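Keeping the Damp Out: A Conversation on Moisture and Timber Floors

Luminița Vasiliu has spent most of her working life measuring water in wood. She trained as a building surveyor, moved into timber inspection at Costache, and now works on her own account, mostly for owners of older houses who have been told that their floors need to come up. In many cases, she says, they do not.

Her office is above a row of shops in Brunov. We met there one morning in October, before a site visit, and talked for most of two hours about moisture readings, bad advice and the limits of varnish.

The first thing she wanted to discuss was the meter. Most of the disputes she is called into start with a pin-type resistance meter used by someone who has not set it for the species or corrected for temperature.

"The meter does not measure water," Vasiliu said. "It measures electrical resistance between two pins and converts that into a moisture figure using a calibration. If the calibration is for a different wood, the figure is wrong. It may be wrong by a small amount or it may be wrong by enough to condemn a floor."

Her own practice is to take readings in a grid, at two depths, using insulated pins so that surface moisture does not influence the deeper figure. On one job in Tratov last winter she took 88 readings across a ground floor. The contractor before her had taken one, beside the back door.
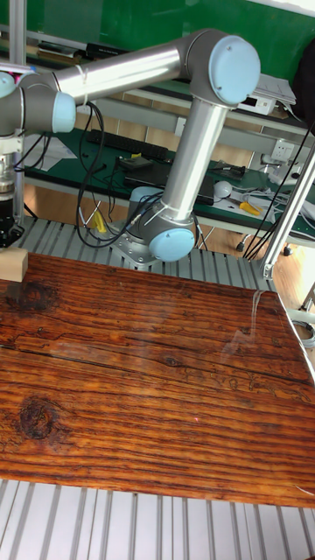 "A single reading is not evidence of anything except conditions at that point," she said. "Next to an outside door, in winter, with people coming in from the rain, I would expect it to be high. What I want to know is how it changes as I move away from the door, and whether the lower reading is higher or lower than the upper one."

That difference between depths matters because it indicates direction. Wood that is wetter at the bottom than at the top is generally taking up moisture from below, from a slab or from an unventilated crawl space. Wood that is wetter at the top has usually been wetted from the room side by spills, mopping or high indoor humidity. The repairs have almost nothing in common.

In the Tratov house the deeper readings were higher along one wall only. Vasiliu went outside and found that a flower bed had been built up against the brickwork, covering the vents. The soil was removed and the vents were cleared. She returned at intervals over seven months, and the readings along that wall came down to match those in the rest of the room. No boards were replaced.

"The quote they had was for a complete new floor," she said. "I do not say the contractor was dishonest. He was looking at boards that had cupped, and his experience was that cupped boards get replaced."

Cupping, in which the edges of a board stand higher than its center, is the symptom that owners notice first. It occurs when the underside of the board expands more than the face. Vasiliu's advice is to leave cupped boards alone until the cause has been found and the wood has dried. Sanding too early is the most common error she sees. The raised edges are cut away while the board is still wet underneath, and when it dries the edges drop below the center. The floor is then crowned, and there is less wood left to work with.

Vasilică Crăciun, a floor finisher who has worked alongside her on several projects, agrees with the principle but says it is hard to hold to in practice.

"The client has moved the furniture out and wants it back in," Crăciun said by telephone. "If I tell them to wait until spring, they call someone else. I have learned to show them the readings in writing. A number on paper is more convincing than my opinion."

He keeps a log for each room, with the position of every reading marked on a sketch. When two visits in succession give the same result, and the result agrees with what the indoor humidity would predict, he sands.

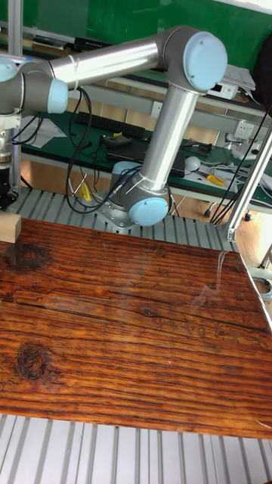

Finishes are the second subject on which Vasiliu receives more questions than she would like. Owners often assume that a film-forming varnish seals the wood against moisture. It slows the exchange of water vapor, she said, but does not stop it, and a board finished on one face only will exchange moisture faster through the unfinished face. The same applies to furniture and work surfaces. A large wooden board like the one on the platform here, lying flat on metal framing, follows the same rules as a floor, and the question she would ask first is whether its underside was finished along with the top. If both faces carry the same number of coats, the board has a reasonable chance of staying flat through a heating season.

"People put five coats on the side they look at," she said. "Then they put nothing on the other side. I would prefer two and two."

She is also cautious about knots. The grain around a knot runs in a different direction from the rest of the board, so it shrinks differently, and small checks often open there first. These are normally cosmetic. Filling them during a dry period is a mistake, in her view, as the filler will be squeezed out or crushed when the wood swells again.

Indoor humidity is the part of the problem that owners can manage themselves. Vasiliu asks each client to buy two inexpensive hygrometers, place them side by side for a day to see whether they agree, and then put one in the room and one below the floor if there is access. She asks for readings morning and evening. Many clients stop after a week.

Ileana Olteanu did not stop. She owns a terraced house at Giststead and kept the record going through a full winter after her front room floor began to lift. Her notes showed humidity under the floor rising every time the washing machine ran. 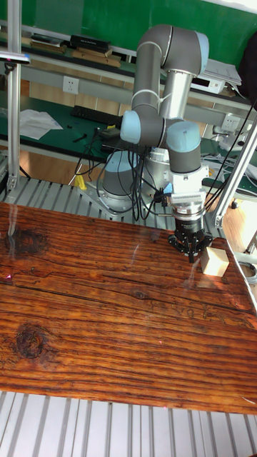

"It was a cracked waste pipe," Olteanu said. "I would never have connected the two things. The machine is at the other end of the house."

The pipe was replaced in an afternoon. The floor took considerably longer to settle, and two boards near the hearth had decayed at the joist and had to be cut out. Crăciun matched them with salvaged pine and left the new wood in the room to acclimate before fixing it.

Vasiliu now uses a copy of Olteanu's record, with her permission, when she explains to new clients what she needs from them. It runs to several sheets of lined paper, with the washdays marked in pencil.

Asked what she would change about the trade, Vasiliu said she would like inspection reports to state the meter model, the species setting, the pin depth and the air temperature beside every figure. She has included all four in her own reports since leaving Costache. Other surveyors have told her the format is too long for clients to read.

"They can skip to the last page," she said. "The next surveyor will need the rest."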